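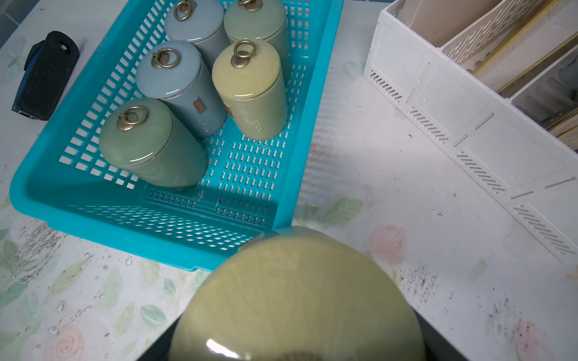

Shooting Jireck from the balcony

So my friend Dorota Krajewska plays bass in Jireck, and if you haven't heard them, picture three people making the noise of about nine. They had a Thursday night at the Brostau in November and she asked if I'd come and take some pictures, since the guy who normally does it had moved away. I said yes before she finished the sentence. Then I went home and remembered that I mostly photograph birds!

The Brostau holds 293 people when it's full (there's a sign by the coat check) and it was pretty close to full. I'd never been upstairs before. Bogdan Malinowski, who runs the sound there, told me the floor would be hopeless once the second band came on and that I should go up to the balcony and grab the corner by the lighting desk. Good advice. It's a tiny corner, you have to stand sideways, and there's a pipe that gets you in the shoulder every time you lean back, but you can see the whole stage and the drummer isn't hidden behind a cymbal.

The opening band was Bridum, who I knew nothing about. Two guitars, a singer, a drum machine, and hardly any light on any of them. I think the singer likes it that way, because she kept stepping out of the one spotlight they had. I shot their whole set at a shutter speed that was way too slow and got a lot of smears. A couple of the smears are lovely, though! There's one where her hand goes off like a comet and I've already decided that one is going on the wall over my desk.

Lenses, for those who always ask

I took two. The 70-200 that I use for birds and an old 35mm that I bought from Jakubowski, the secondhand camera place near the station, back when I thought I was going to be a street photographer (that lasted a summer). I figured the long one would do all the work from up there and the 35 would stay in the bag. Wrong way around! The long lens was fine for faces, but it's heavy and my arms were shaking by the fourth song, and everything I shot with it looked like it could have been any band in any room. With the 35 you get the heads of the crowd, the ceiling, the beams of red light coming through the haze, and three little people down there in the middle of it going absolutely nuts. I kept going back to it.

I had the ISO way up all night. It's grainy. I like grain. If you don't like grain you should probably not look at the gallery when I put it up.

Jireck came on at ten past ten and Dorota broke a string in the second song, which is a thing I did not know could happen on a bass. She played around it until the end of the song with this enormous grin on her face, and I missed the grin completely, I was changing lenses. I'm still annoyed. I did get her holding the bass up to show the crowd the dangling string, so there's that.

What I kept

I came home with way too many files, as usual, and after two evenings of going through them I was down to 107. That's still too many to hand to a band, so I asked Dorota how many they wanted and she said "like, ten?" Ugh. I've got a folder called maybe and a folder called really maybe and they keep swapping contents. The drummer has asked for any where his eyes are open, and so far I have found one.

They're playing again before the holidays, smaller place, no balcony, and she's asked me back. I'm bringing the 35 and leaving the big one at home. Also earplugs, the good kind this time, I had foam ones and my ears rang all through breakfast.

Gallery should be up by the weekend if I can stop moving things between folders.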